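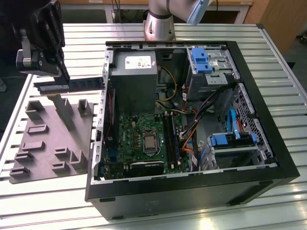
Plindton is a drowned harbor settlement and archaeological site on the floor of a shallow bay at the mouth of the Eltis River. The remains cover an area of 28 acres and include two stone quays, a paved street, the lower walls of houses and storage buildings, and a cemetery on what was once higher ground to the north. Most of the site lies in shallow water, and the tops of the tallest walls break the surface at the lowest tides of March.

Name

The ancient name of the settlement is unknown. The present name comes from a farming village on the nearby shore, whose residents used the quays as a mooring place and took cut stone from them for field walls. Older charts mark the spot as Hokero Rocks, after the headland that shelters the bay from the west. The two names were used side by side until the first survey report settled on Plindton.

Layout

The settlement was built on a low spit between the river and the open bay. The eastern quay is the longer of the two and is made of large blocks laid without mortar. Several blocks have holes cut through one corner, which are usually taken to be mooring points. The western quay is shorter and rougher, and its outer end has collapsed.

A street paved with flat river stones runs inland from the eastern quay. Houses along it share side walls and have two or three rooms each, with a small yard at the back. Larger buildings near the water have thick floors of packed clay and no hearths. They are thought to have been stores for grain and oil, since broken jars of both types were found in them.

The graves in the cemetery are simple pits lined with slabs. Grave goods are few — mostly plain cups, with some bronze pins and glass beads.

Submergence

The loss of the town was gradual. Cores taken from the seabed show that the spit sank as river mud beneath it settled, and that storm sand reached the houses more than once. Floors in the southern quarter were raised at least twice, and doorways there were blocked with rubble. An earthquake recorded in 448 was long given as the cause of the final abandonment. The latest coin from the site, however, was struck in 461, and it came from a floor laid after the storehouses had been repaired.

Research

The first full survey was led by Ridwan Liew, who mapped the walls with divers working from a small boat. His plan is still the basis for the numbering of the buildings. Qistina Nugroho later directed excavation of the eastern quay and the storehouses. She argued that the western quay was the older of the two and went out of use when the river channel moved. Liew had taken the opposite view, and the order in which the quays were built remains in dispute.

Finds are kept at the Tạ Museum, where a room on the upper floor is given over to the harbor.

Protection and access

Anchoring and trawling are banned over the site. Snorkeling is allowed in summer along a marked route above the street, in groups of up to 28 people with a licensed guide. Diving requires a permit. Shifting sand is the main threat to the remains, as it exposes walls in winter and leaves the clay floors open to wear. Sandbags have been placed along the southern quarter, the part most affected.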